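The Slow Return of the Oral Exam

At Grarkia, a secondary school with 340 students, the history department stopped grading take-home essays two years ago. Students still write them. The grade comes from a conversation held afterward, in which a teacher asks the student to explain a claim, defend a source, or say what would change if one piece of evidence were removed.

Sibel Ersoy, who heads the department, began with a single class of 34. Each student received a list of possible questions a week ahead and a one-page rubric with separate lines for accuracy, use of evidence, and response to a follow-up. Fluency was left off the rubric on purpose. Her concern was that confident speakers would collect points for confidence.

"The first draft of the rubric had a line called delivery," Ersoy says. "We scored recordings with it, and the same students rose to the top every time, whatever they said. So we took it out."

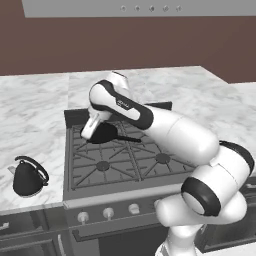
Scheduling was the harder problem. An oral exam takes teacher time that a stack of papers doesn't, or at least takes it in a different form. A paper can be graded at a kitchen table at night; a conversation has to fit inside the school day. Grarkia settled on short slots during independent work periods, with the rest of the class reading in the same room. Amedeo Colombo, who teaches the upper grades, found the background noise helped. Students spoke more freely when the room was not silent.

Consistency between graders was checked by having Colombo and Ersoy score the same recordings separately. Early disagreements were almost all on the follow-up line. Colombo gave credit for a student who changed an answer after a hint. Ersoy did not. The rubric now states that a revised answer earns full credit if the student can say why the first one failed.

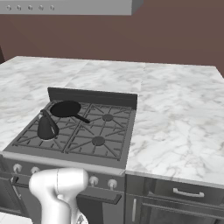 A frying pan on the back-left burner of a gas range.

Students who are still learning the language of instruction need other arrangements. Remzi Dursun, the school's language support teacher, lets them bring a card of key terms and answer in either language before restating the main point. He also waits longer after each question, and has asked his colleagues to do the same.

Not everyone on the staff is persuaded. Virgil Ene, who teaches geography, argues that an exam taken face to face measures nerves along with knowledge, and that a written test at least treats every student to the same questions. His own classes will try a mixed format in December, with a short written section followed by one spoken question drawn from it.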